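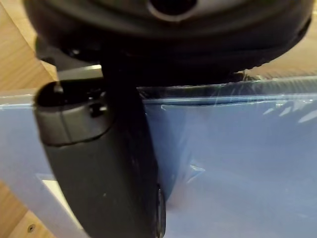

Bhavana Thevar asked at the outset whether a shared workshop was a sensible place to build a humanoid. The visiting party put this to the Merkgate members, who have given it 43 evenings. 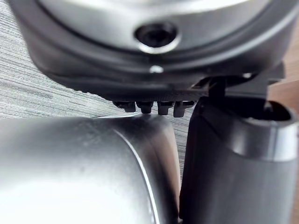
The build
Nithin Chowdary explained that the arms and hands run on one controller. The present task is handling office files and boxes at a wooden cabinet. 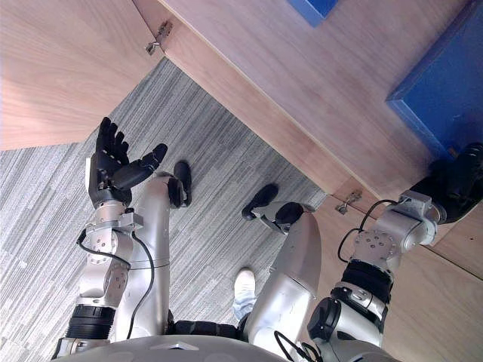
Right hand at the large blue box, Merkgate workshop.

Reach remains the chief difficulty. The members intend to log 200 grasps by May.
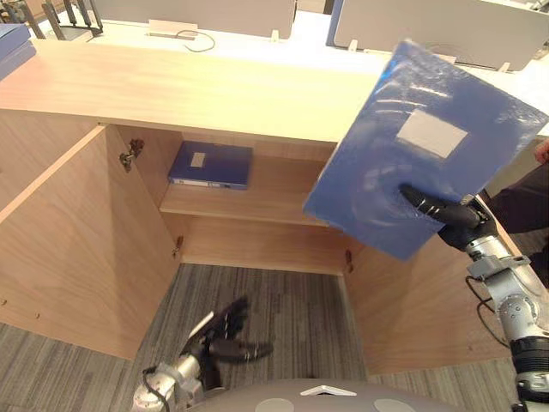

Further visits
Requests should be sent to Mafalda Garcia.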